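# Lavunow launches a tote bag for people who already own too many

**FOR RELEASE: August 17, 2026**

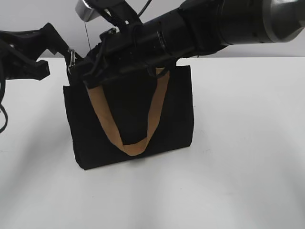

Prellora, the Galway bag maker, will put its first canvas tote on sale in September. It is called the Lavunow, it is black with a tan strap, and the company accepts that you probably have a drawer full of tote bags at home, most of them from bookshops, one of them from a dentist.

"We did ask ourselves if the world was short of tote bags," said Nuala Ó Dálaigh, who founded Prellora and still answers most of its emails. "It isn't. It's a bit short of ones that stand up when you put them down."

The Lavunow has been 15 months in the making, a long time for something that is mostly a rectangle. Much of that went on the strap. Early versions slid off the shoulder at the moment the wearer reached for a bus ticket, and one batch squeaked. The final strap is a flat band, long enough to go over a winter coat, and it has been quiet so far.

The shape took a while too. Senan Hennessy, who cuts the patterns, wanted a bag wider than it is tall, so that a loaf could lie down in it. Others in the workshop wanted it the other way round, for the sake of leeks. The loaf side won, and leeks will have to stick out of the top as they always have.

The canvas is soft from the start and will crease. Prellora has been asked by two shops if it could be made stiffer and has said no. Customers who dislike creases are invited to fill the bag.

There are two inside pockets. One fits a phone. The other fits keys, and was moved three times during testing after Zulema Figueroa, who runs the sample room, lost hers in every version but the last.

The first run is 2000 bags, sewn at the Prellora workshop and sold through its website and at Ní Bhriain, the homeware shop that has stocked the firm's aprons from the beginning. Over 3830 people have joined the waiting list, a figure the company finds flattering and slightly alarming. A second run will follow when the canvas arrives.

Repairs are free for the first two years. After that there is a small charge, and a kind word about what you have been carrying.

**Notes for editors**

Prellora makes bags, aprons and one hat, which has not sold well.

Review bags can be borrowed on request. Please empty them before sending them back.

Press contact: Tülin Coşkun, Prellora press desk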